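3.2 Divided boxes and the sorting of small items

Households in the Plallutton study kept their small items in three main ways: loose in a drawer, in open tubs, or in a lidded box split into compartments. The third way was the least common at the first visit and the most common at the second, which took place in January. Each household was given 60 small items of the sort that tend to gather in kitchens and hallways (buttons, picture hooks, fuses, spare keys, hair grips) and was asked to put them away as it normally would.

We recorded 870 placements over the whole study. A placement was counted each time an item was put into a compartment and left there. Items moved within the same sitting were counted once, at their final position. Labels were allowed but not supplied, and few households made any.

Most people began with the largest items and gave each kind its own compartment. Once the compartments ran out, they either mixed two kinds that looked different from each other or left the remainder in a pile beside the box. Mixed compartments usually held things used in the same room. Van Dusen and Arrieta found the same habit in the earlier Ustum survey, although the boxes there had no lids.

The colour of the plastic was raised at several visits. People with clear boxes tended to look through the side before opening the lid. With tinted boxes they opened the lid first, even where the dividers could be made out through the walls. We did not time this and report it only as an observation. Figure 2 shows a tinted box of the divided type.

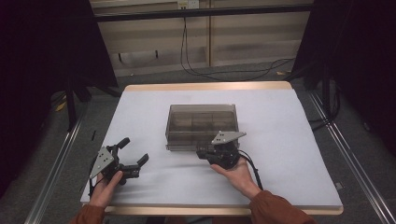

Figure 2. Smoky-brown transparent storage box with lid and internal dividers, on a white board laid over a table.

Dwayne Van Dusen, commenting on a draft of this section, wrote that the number of compartments mattered less to him than whether they could be made bigger, and that he had given up on fixed dividers after trying to fit batteries and string into the same box. Adjustable dividers were not compared in the present study. They are taken up in Section 4, together with the shallow trays used by the Brendus households.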